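How Light Bounces and Passes Through

By Melquiades Lozano
January

Light travels in straight lines until it meets something. What happens next depends on the surface. Clear glass lets most light pass through. Frosted material lets light in but scatters it, so shapes behind it look blurred. We call such material translucent.

A smooth, glossy surface sends much of its light back in one direction — this makes the bright patch known as a highlight.

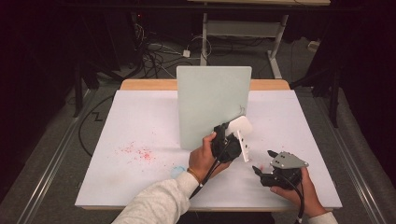

A frosted panel, and then a glossy white surface with a highlight near the top. 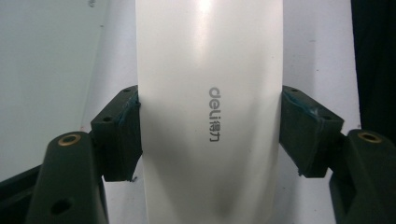 Page last changed: Wednesday, 3:45 p.m.

Paper is rough when seen up close. It sends light in many directions, and so it has no bright patch. Try tilting a spoon and a sheet of paper under a lamp and compare them.

Comments (2)

Skamstead Reader: My class tried the spoon. It worked best with the curtains shut.

Bognár: Is wax paper translucent? — I think yes.

Related
Why Shadows Have Soft Edges
What Makes a Mirror?
Colors in a Soap Bubble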